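Turning an honours essay into a 15 minute conference talk?

Giorgia Greco
29/06/2018

I've had an abstract accepted for the undergrad literature day at Wavwood in August and I'm thrilled! My essay is on weather in colonial ghost stories and it's far too long to read out. Do I cut it down or write something new? And do people mind if you read from the page?

Thomas Grasso

Congratulations, what a great topic! I'd write it fresh. Pick one story, maybe two, and choose three passages you love enough to read aloud. Everything else hangs off those. Mine went from seven sections to almost nothing and I enjoyed giving it so much more - people came up afterwards wanting to talk about the actual sentences.

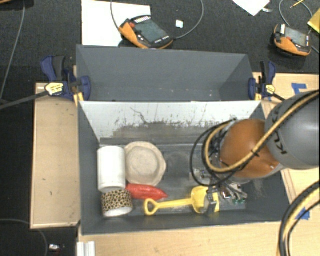
2 min read

Reading from the page is normal in English departments, so don't lose sleep over that. Print it in big type, double spaced, and mark where you want to breathe. Put your quotes on a handout too, with page numbers. Do a full run-through out loud with a timer, and leave five minutes for discussion if your panel chair wants it. The discussion is the best bit!

Tsakiris

Just read the intro and conclusion, worked for me at Skakwood. Check if they have a projector. Good luck!!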